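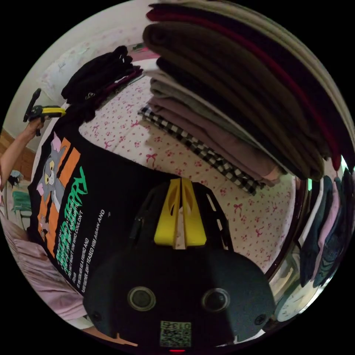

Slide 1: Folding shirts with two hand-held grippers, student project

Home | Talks | Student Projects | Clubs | Contact

Filed under: Talk notes, school robotics

Speaker notes – Benoît Gilbert, Lernora student project evening, 18th September

Slide 1. Leave it up while people sit down. Say who we are: the Melis group, second year of the club. The job is folding laundry, done by hand with grippers, so that an arm can later learn from the recordings.

Point out the T-shirt lying flat on the bed, the Tom and Jerry one. A big print helps when we check a recording, as you can tell which way up the shirt is. The stack on the right is folded clothes, different colors and thicknesses. Mention the yellow fingers – they stand close together, and the windows in them come up again on slide 4.

Slide 2. The task. One person, two grippers, one shirt. Sleeves in, bottom up to the collar, then onto the pile. Students wrote the steps in March and changed them twice.

Slide 3. Numbers. We kept 453 recordings out of 1172. Don't rush this one. Most of the rejects were ours: starting before the shirt was flat, or letting go too early. A full session is 48 folds, and hands get tired well before that.

Slide 4. Grip. Thin cotton slides out if you pinch only the edge. Take a bit more cloth than feels right. Pass the spare fingers around here and get them back before slide 5.

Slide 5. Training. Keep it short. The model folds a towel fine. Shirts are not there yet – it loses the second sleeve. Play the clip, 11 seconds, no sound.

Slide 6. Next term. Trousers, and a proper table at the Brellel workshop. Ask for old clothes, any size. Questions.

If the projector fails, go straight to slide 4 and talk from the fingers.

Related talks
Line followers for beginners
Brellico open day: notes and slides
Wiring a first arm
What we changed after the March meet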